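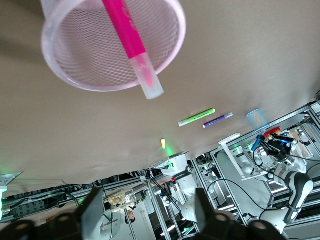 Textmarker und Netzbecher auf einem Arbeitstisch, rechts ein Greifer mit mehreren Stiften.

Haushaltsrobotik (Aufräumen)

Als Aufräumen bezeichnet man in der Haushaltsrobotik das Aufnehmen, Zuordnen und Ablegen loser Gegenstände durch eine Maschine. Die Aufgabe gilt als Prüfstein für die Frage, ob Roboter alltägliche Hausarbeit übernehmen können. Saug- und Mähroboter fallen nicht darunter, weil sie keine Gegenstände greifen.

Schwierigkeiten

Stifte sind ein verbreitetes Übungsobjekt. Sie sind dünn, rollen leicht weg und müssen vor dem Einstellen in einen Becher aufgerichtet werden. Liegen zwei nebeneinander, verschiebt der Greifer beim Zufassen oft den Nachbarn. Durchscheinende Becher und Netzwände erschweren zudem die Tiefenmessung. Viele Systeme ergänzen deshalb eine feste Kamera durch kleine Kameras am Handgelenk.
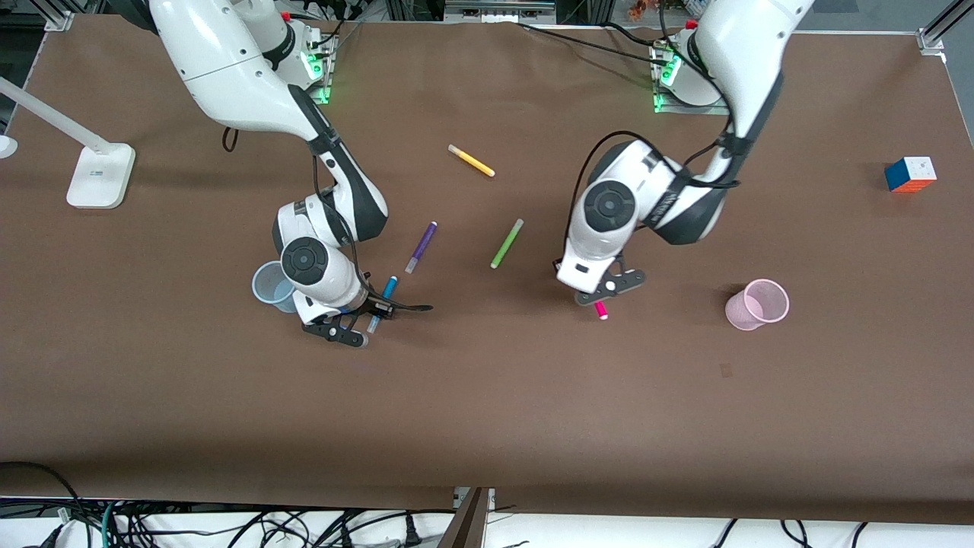
Lesezeit: 2 Minuten

Zweiarmige Aufbauten

Bei Tischaufbauten mit zwei Armen kann ein Greifer einen Stift halten, während der andere den nächsten anfährt. Farbige Marker und Becher lassen sich dabei nach jedem Durchgang neu verteilen. Der Zauberwürfel, ebenfalls häufig auf solchen Tischen zu finden, stellt andere Anforderungen: Er ist leicht zu fassen, verlangt beim Drehen aber eine genaue Abstimmung beider Hände.

Nayeli Barrera und Gregor Buchanan verglichen für den Hersteller Laitinen das Einräumen von 12 Stiften von Hand und mit einem ferngesteuerten Armpaar. Die Maschine benötigte im Mittel 220 Sekunden. Nach 200 Durchgängen wurde der Versuch beendet – die häufigste Fehlerursache war ein schräg gefasster Stift, der am Becherrand hängen blieb.

Stand der Technik

In Werkstätten ist das Sortieren gleichförmiger Teile seit Langem automatisiert. In Wohnungen fehlen feste Ablageorte und gleichbleibendes Licht. Das System Jinero der Firma Cistelis räumt Schreibtische nur nach vorheriger Einrichtung auf und fordert bei unbekannten Gegenständen Hilfe an.

Siehe auch: Greifplanung, Teleoperation, Servicerobotik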